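Tables that stay in use: notes for my talk
Skastitz, 17 October 2026

Slide 1. Start slowly, let people sit down.

Good morning, and thank you for coming so early on a Saturday. My subject is the top of the table. I know that this sounds small. I have worked with shared work rooms for eight years, first at Losetti and now at Gimska, and in this time I have received more complaints on tables than on heating, light and chairs.

(Short pause. Ask who has a table at work with a mark they look at every day. Wait for hands.)

Slide 2. What we asked.

Last January we sent a short form to the people who use our rooms. We received 773 answers. The question was: what do you dislike on your work table? Many wrote the word "sticky". Many others wrote "it looks dirty also when it is clean". I would like to stay with the second answer for a while, as it surprised us.

Slide 3. Colour and pattern.

A white top shows each crumb and each pencil line. A black top shows dust and the marks of hands. Between them there is grey, and grey with a wood grain is for me the most patient surface we have tried. The grain gives the eye something to follow, so a small scratch is lost in it. In our room on the Riviere side we changed to grey wood-grain laminate two years ago, and the complaints on dirt became much fewer. The cleaning plan was the same as before. 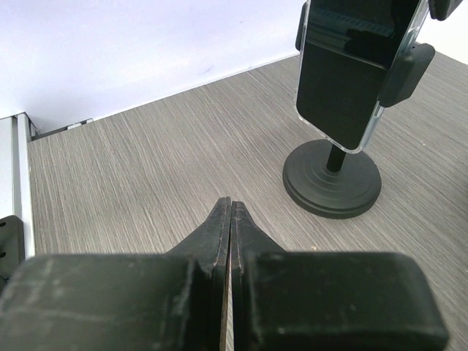
I must be fair and say what it does not do well. Some people find grey cold, above all in winter. We tried warmer lamps and it helped a little. Also, laminate cannot be sanded. If somebody cuts deep into it with a knife, the cut stays, and you can only turn the table or replace the top. With solid wood you have a second chance.

(If there are carpenters in the room, they will want to speak at this point. Let them, but not longer than six minutes!)

Slide 4. Cleaning.

We use a soft cloth, warm water and a small drop of washing-up liquid. Then a second cloth with only water, then a dry one. The second cloth is the one people leave out, and I believe that much of the stickiness comes from there. Soap dries on the top and takes the dust.

Please no scouring powder. Please no green side of the sponge. I had to write this on paper and put it over the sink, in two languages.

Wipe along the grain. On laminate it makes no big difference, but the streaks are less visible when they go the same way as the pattern.

Slide 5. Edges.

The top itself is seldom the first part to fail. Usually it is the edge, where the strip comes loose and water goes in. Run your finger along the edge each time you clean. If the strip moves, glue it the same week and hold it with tape until the next day.

Slide 6. What I would buy again.

Middle grey, matt, visible grain, thick edge strip. I would order one spare top together with the others, from the same delivery, as the colour can change a little from one year to the next. We did not do it at Gimska and now one table is different.

Leave the samples on the front row for touching. Questions until the coffee comes.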